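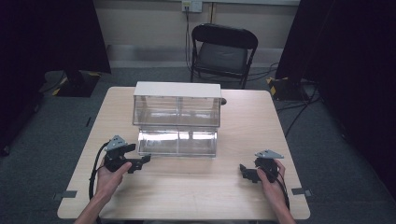 Two-tier clear box with white lid, on a wooden table.

Olley word list, household storage terms

Olley is a list of 286 English terms for boxes, tins, jars and drawers as used in shop listings. Each row holds the term, a plural, a short definition and a regional note where one applies.

Source text came from 1000 listings supplied by Moodley. Duplicates were merged by hand - spelling variants were kept as separate rows.

Format: UTF-8, tab-separated, one header row. Empty fields are left blank.

Known gaps: 17 terms have no definition yet. Scottish usage is thin.

Changes in April: plural column added, "caddy" split into two senses.

Maintainer: Johannes Nkosi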